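Trerkance opens its hand-guided teaching program to outside workshops

Wurbridge, 30/09/2019

Trerkance, the Wurbridge robotics company, is opening its teaching program to outside workshops, repair shops and community colleges. Starting in October, people who have never written a line of robot code will be able to sit down at a two-arm station, show the arms how a job is done, and go home with a recording they can build on.

The program is called Arruda. It grew out of a simple wish inside the company: to let the person who knows the job be the person who teaches it. Somebody who sorts returned electronics all day has a feel for the work that is very hard to put in a manual. They know how to come at a flat object that sits tight in a tray, and when to let the other hand wait. With Arruda they pass that on by doing it.

"We had a bookbinder in with us this summer, and she was teaching the arms within the hour," said Ayman Tawfik, who leads operator training at Trerkance. "She kept leaning in as if it were her own workbench. I love watching that happen. People stop thinking about the machine and start thinking about the tablet or the box or whatever it is they want to pick up."

How a teaching session works

There are two ways to teach at an Arruda station, and visitors will try both.

In the first, the operator takes hold of the arm and moves it. The joints are set to give way gently, so the arm goes where it is led, and the path is stored as it happens. It's a good way to show a single reach or a careful approach, and most newcomers like to start there because it is so direct.

In the second, the operator sits to one side at a pair of hand controls. Each control is a small copy of the arm it drives, with the same joints in the same order, and closing the grip on the control closes the gripper at the table. Both arms can be driven together, so this is the method for two-handed work: one gripper steadies while the other lifts, or one clears a space while the other sets something down. It takes longer to get comfortable with. The first few tries are usually clumsy and sometimes very funny, and then something clicks and the operator is off.

Either way, every try is saved as its own recording, with the joint positions and the camera views kept together. The operator marks each one as a keeper or a miss as soon as it ends. Misses are stored too, in a separate folder, and the training team goes through them with the operator at the end of the session. A fumbled pickup that the operator then rescued is one of the most useful things a robot can be shown, and the company encourages people to keep going after a slip instead of stopping the recording.

Small objects, big range

The exercises in the opening course are built around things that fit on a tabletop. Flat tablets are a favorite with the instructors. They are thin, they lie close to the surface, and getting a gripper to them inside a tray with raised sides asks for real patience. Small card boxes bring their own lesson in how hard to squeeze. Toys and desk items with odd shapes go in as well, so that nobody gets too used to one kind of grip.
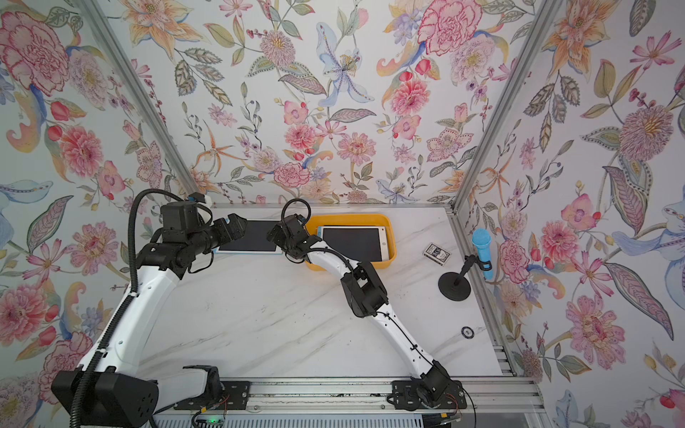
Cayetano Soler
Director of Demonstration Learning, Trerkance

Soler has been with the project since its first bench trials and wrote most of the opening course himself. He is especially keen on the tablet-and-tray exercises, with one arm working down in the yellow tray and the other over a second tablet lying on the table.

"A tray changes everything about a reach," Soler said. "On an open table you can come in from almost any side. Put the same tablet in a tray and you have to think about the walls, and about where your wrist is going to end up. Then give the other arm a tablet too, and now you have to share your attention. The operators who are good at it look completely relaxed. I've been doing this for years and I still get excited when I see a really clean one."

Soler also chose the look of the stations. The course includes tables with different tops and enclosure walls with different coverings, among them a floral paper of peonies, lilies and irises on a white ground. Changing the surroundings between sessions is part of the method. A robot that has only ever seen one plain backdrop can be thrown by a new one, and the stations are dressed to give it plenty to look at while the job in front of it stays the same.

"Everybody has an opinion about the wallpaper," Soler said. "Good! Have an opinion. Bring me a roll of yours and we'll put it up."

What visitors will take home

The opening course runs for 11 sessions. The early ones cover hand guiding, the safe use of the stop button and the habit of starting every try from the same resting position. From the fourth session on, operators move to the hand controls and begin to choose their own objects. Participating workshops are invited to bring items from their daily work, as long as they are clean, dry and no heavier than a full coffee mug.

At the end of the course, each workshop receives its complete set of recordings, including the misses, along with written notes from the training team. Recordings belong to the workshop that made them. Trerkance will ask for permission before using any of them in its own training work, and a workshop can say no without losing its place.

Workshops that want to go further can then have a robot trained on their recordings and come back to see it try the job by itself. Tawfik is frank about how that goes. Some tasks come together quickly and others need another round of teaching, often because every demonstration was done a little too much the same way.

"Move the tray. Turn the box around. Put the thing where you'd never put it," Tawfik said. "I say it so often that one group wrote it on a piece of tape and stuck it on my chair. It's still there."

First partner: Drimanholm

The first outside partner is Drimanholm, a reuse center that checks and repacks donated household electronics. Its staff spent part of the summer with an early version of the course, and 17 of them have now taught at a station. Their comments led to several changes, including a lower seat at the hand controls, a louder tone when recording begins, and a shorter wait between one try and the next.

Drimanholm will continue as a partner through the fall. Its staff will teach tray loading and unloading, and two of them will join the training team as guest instructors for the October sessions. The reuse center has also offered a steady supply of retired gadgets and toys for the exercise shelves, which the instructors have accepted with great joy and are now trying to find room for.

Places and how to apply

There are 53 places in the first round. Workshops may apply for more than one place, and mixed groups are welcome: people who do the work every day alongside people who plan it, or students alongside their teachers. No experience with robots or programming is needed. Operators should be able to sit at the controls for half an hour at a stretch, and the stations can be adjusted for left-handed users and for people who work from a wheelchair.

Applications should include a short description of a task the workshop would like to teach. Photos of the objects are helpful. The training team reads every application and will write back with questions if a task looks too large for the table, or if it could be split into two smaller ones.

Sessions are held at the Trerkance building in Wurbridge. Visitors are asked to leave dangling jewelry and loose scarves in the lockers by the front desk and to wear closed shoes. Coffee and tea are provided in the room next to the stations, and food and drink stay there.

About Trerkance

Trerkance builds two-arm tabletop robot stations and the tools for teaching them by demonstration. The company is based in Wurbridge, where it designs, assembles and tests its stations under one roof. Arruda is its program for operator training and shared recordings.

Members of the press who would like to try the hand controls for themselves can arrange a visit through the Trerkance press desk. Please mention whether you plan to film, so that a station can be set aside for you.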